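Getting an older PC ready for a system upgrade

I love this job! An old desktop with a fresh system on it feels like a new toy, and most of the work is just tidying up before you start.

Check your free space
Aim for 80 GB free on the main drive. Empty the recycle bin, clear out the downloads folder, then uninstall the programs you haven't opened in ages (I found three printer utilities for printers I no longer own).

Back up twice
One copy goes on an external drive, one goes somewhere else. My photo folder had 4,000 files in it and copied across while I made dinner. Open a few from the backup to be sure they work.

Write down your licence keys
Paper is brilliant for this. Marcus Strickland at our Cimcombe computer club keeps his in an old recipe book, and I've happily pinched the idea.

Blow out the dust
Power off, unplug, side panel off. Short bursts of compressed air, and hold the fan blades still with a finger. 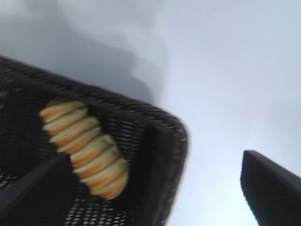
Update the firmware last
Get it from the board maker's own support page and match the model number exactly, revision included. Plug laptops into the wall first. Then put the kettle on and leave it alone until it's restarted by itself.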